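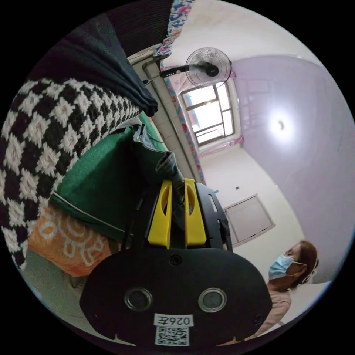
Flarodness gripper, notebook, 16 May 2025

Finger swap and cloth trials

Swapped the old fingers for the yellow flat ones with the long oval cutout. They flex more than the solid pair and weigh less. The holes in the base lined up after I opened one of them up with a round file. Screws are in with thread locker, so leave them alone until tomorrow.

Body is 026Z, the one with the QR sticker under the label. Please don't mix its log up with the spare. I have had to rename files once already.

Cloth work was all on the bed pile: the checkered knit blanket, the green piece, the orange print with the white swirls, and the crumpled gray one. The gray one is the test piece from now on. It folds badly every time, and that is what I want from it.

Settings

Grip limit 300 on the Bresemell board. At 100 the fingers close but a thick fold slides out when I turn my wrist. At 501 the motor whines and I don't like the smell, so that is out. Have not tried anything between 300 and 501.

Finger alignment: the left one leans a little to the left. The right one is fine. I think the left seat is not square. Shimmed it with tape for now, which helped the pinch at the tips but did nothing for the lean. Needs a proper shim, or print the seat again with thicker walls.

Chunky knit is a different problem. The tips go into the stitches and catch on the way out. Rounding the tip corners with 2 passes of the fine paper made it better. Do the same on the spare pair before they go on.

Light: the window is bright in daytime and the view through it washes out. Try the same moves after dark with only the ceiling light and compare. Amber Bellamy asked for both sets anyway.

Parts

Festard sent the wrong springs again, too long by a full coil. Cut one down and it works, but the end is rough and will chew the housing. Asked Teshome if they stock the short ones. No answer yet.

To do

Reprint left finger seat
Round the tips on the spare pair
Night run with the gray cloth, grip limit 300
Find the small hex driver, last seen in the Bresemell box
Write the grip limit on tape and stick it to the power supply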